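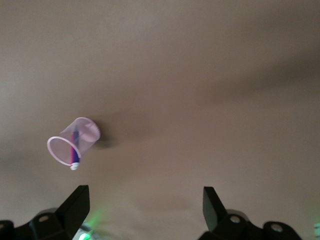
Patients of the Pangilinan clinic have asked how physical therapy is scheduled after a shoulder injury. The first visit is an evaluation and lasts longer than those that follow. Please bring the referral, a list of current medicines and any imaging reports.

Most treatment plans begin with 2 visits per week. Vikas Rawat, who joined the therapy department in October, reviews each plan with the patient before exercises are assigned for home.

Pain that wakes you at night should be reported promptly — do not wait for the next appointment. Numbness in the hand should be reported in the same way.

Therapy visits are held in Room 220. Parking is available at the Wunard entrance.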